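# Leave the parts where people can see them

I have worked in and around small assembly shops for 24 years, and most of the arguments I've had in them were about storage. Drawers or trays. Lids or no lids. My position has hardened over time. Small parts that get used every day belong in the open, on a shallow tray, at a height where you can see them without bending down or pulling anything out.
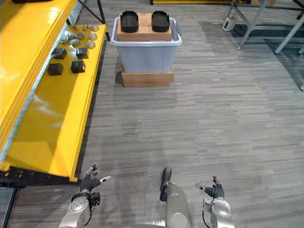
The case for drawers is easy to make and I used to make it myself. Drawers keep dust off. They hold a lot in a small space. A wall of labeled drawers looks good when a customer walks through. At the Zurncombe shop, where I spent most of my working life, we had a cabinet with 195 of them, and we were proud of it. Every drawer had a printed label, and the labels were in alphabetical order.

The trouble with that cabinet was that you only knew what was in a drawer when you opened it. The label told you what was supposed to be in there. People would finish a job with three washers left over, open the closest drawer that looked right, and drop them in. By November of the second year we had at least 16 drawers with mixed contents, and those are only the ones we found. When we ran out of something, we learned about it with a half-built unit on the bench.

An open tray doesn't let that happen for long. If the discs are running low, you see it on your way to get coffee. If a bolt has ended up among the blocks, it looks wrong from several feet away. You don't need a count or a sheet on a clipboard.

I'd go further and say the tray should be a color. Yellow is my choice. Most of what we handle is black, gray, or bare metal, and it disappears on a gray shelf. Dark parts on yellow stand out, and so does bright metal, as long as the light isn't bouncing straight off the paint. Glossy paint does glare under overhead lights. I would ask for a flatter finish if I were ordering again, but I'd still take glossy yellow over gray in any finish.

Boltberg sells a yellow rack, and Lasten sells one too. I have bought both and don't feel strongly about the difference. The Lasten rack went together faster. The Boltberg rack sat straighter on a floor that wasn't level.

Then there is the question of how parts should be laid out on the tray. Some supervisors want everything in rows. I think rows are worth it for blocks and anything else with flat sides, since those stay where you put them and a gap shows right away. For round pieces I wouldn't bother. Discs get nudged every time someone reaches past them. Making a person line them up again is a waste of that person's afternoon. Keep them in one area, spread out in a single layer, and leave it there. A loose group of discs you can see is as good as a straight line of discs.

Bolts and pins are better standing up if the head is wide enough to stand on or there is something to hold them. You can pick up a standing bolt with two fingers. A bolt lying down has to be chased.

My other firm opinion is about bins. A plastic bin with a rim is a fine thing, and I own too many of them, but it should hold large, light items and nothing else. Shoe-shaped trays, molded covers, packaging. Once small parts go into a deep bin, they sink, and the bin turns into a drawer with worse access. If the items are short and the bin is deep, put a cardboard box inside so they sit up at the rim. Put another flat box underneath if you want it off the floor. I've seen people spend good money on stands that do no more than that.

McIntyre, the catalog company we bought our drawers from, used to send a rep who told us open trays were for shops that hadn't grown up yet. I think he had it backward, though I understand why he said it. Drawers cost more.

There are real limits to what I'm saying. Anything that rusts or that grit can ruin should be covered. Anything tiny enough to blow away should have a lid. And if you stock 56 kinds of one screw, you can't put them all on trays, because you'd run out of wall. Keep the drawers for the slow movers, the ones you need once a month.

For the rest, the handful of parts that go into what you build every day, I'd take them out of the drawers this week. It takes an hour or so. Put the heavy ones at the front edge and leave a little empty room on each tray — people will need somewhere to set down the extras.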